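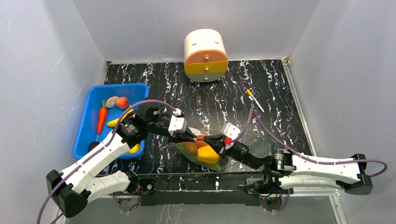 *Los dos brazos sobre la bolsa de fruta, con las pinzas casi tocándose.*

# Qué hacer cuando las dos pinzas se enganchan

1 de abril de 2019

Me pasó en enero y me ha vuelto a pasar, así que lo dejo escrito. Nuestra celda, la Clallard, trabaja con dos brazos que comparten el centro de la mesa. El izquierdo sujeta la bolsa, el derecho va a por la pieza, y cuando los dos bajan al mismo punto… pues se muerden. La primera vez me quedé mirando como un pasmarote mientras los motores seguían empujando (¡no hagáis eso!).

## Lo primero: parar

1. Pulsa la parada de emergencia. El botón de pausa del programa no vale: deja el par activado y los brazos siguen haciendo fuerza.
2. Corta la alimentación y espera 4 minutos antes de meter las manos.
3. Sujeta el antebrazo que esté más alto. Sin par se cae a plomo, y yo tengo un moratón que lo demuestra.

## Separar las pinzas

Abre los dedos a mano, primero los de un brazo y después los del otro. Si notas resistencia, no gires la muñeca. Mueve el codo hacia fuera, despacito, hasta que se suelten.

Después sigue los cables morados con el dedo, desde la pinza hasta la base. Hacen bucles bastante generosos y es fácil que uno se haya quedado pillado en una articulación — a mí me costó un conector.

## Encontrar la causa

Abre el registro de Tsolakis y busca el último aviso de corriente. El mío marcaba 230 en el codo derecho, con el límite puesto en 400. O sea, que el programa ni se enteró del choque. Bajé el límite a 250, hice la prueba en vacío y ahora salta enseguida.

Revisa también la zona compartida. Yo la había definido para cuando dejábamos la fruta suelta en la bandeja azul, y con la bolsa en medio los dos brazos tenían permiso para entrar a la vez. Ahora el derecho espera a que el izquierdo confirme posición.

## Volver a arrancar

Quita la bolsa, lleva los brazos a reposo uno a uno y lanza dos ciclos a velocidad mínima con la mano encima de la parada. Si alguno vibra al llegar al centro, recalibra antes de poner nada en la mesa.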